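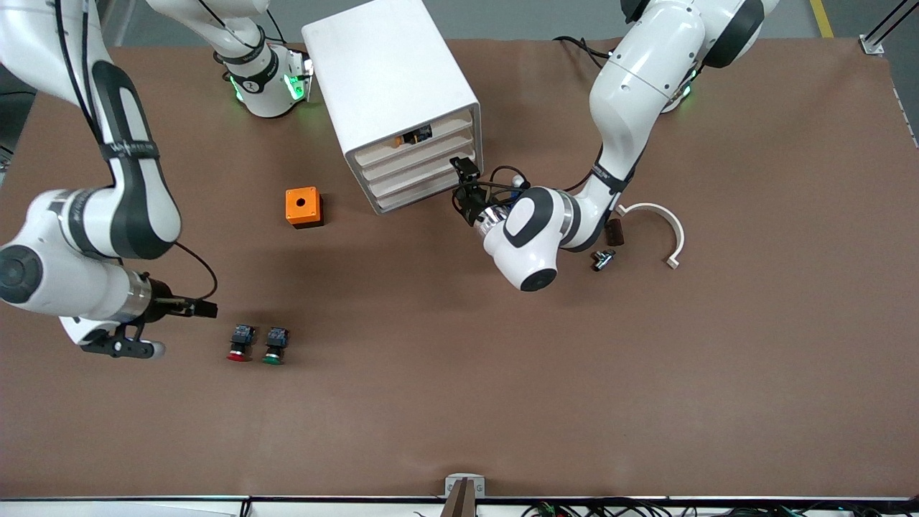 Large brown mat with small items laid out on it.

Kovetti desk mat, large size: four months of use

I bought the Kovetti in March to replace a Lill mat that had started to curl at the corners. It cost $135, a lot for something you put your elbows on. Shipping took 8 days.

The surface has a slight grain and a pen doesn't punch through a single sheet of paper. Coffee wipes off if you get to it the same day. I left a ring overnight once and can still find it. The smell was strong for the first week, so unroll it in the garage.

It stays put on a painted desk. On my oiled Vovutwood table it slid until I added rubber dots, which Kovetti sells separately and should put in the box.

Edges are still flat. The stitching has come up in one corner and I trimmed it with nail scissors.

4 out of 5. I'd buy it again on sale.

Heikki Hämäläinen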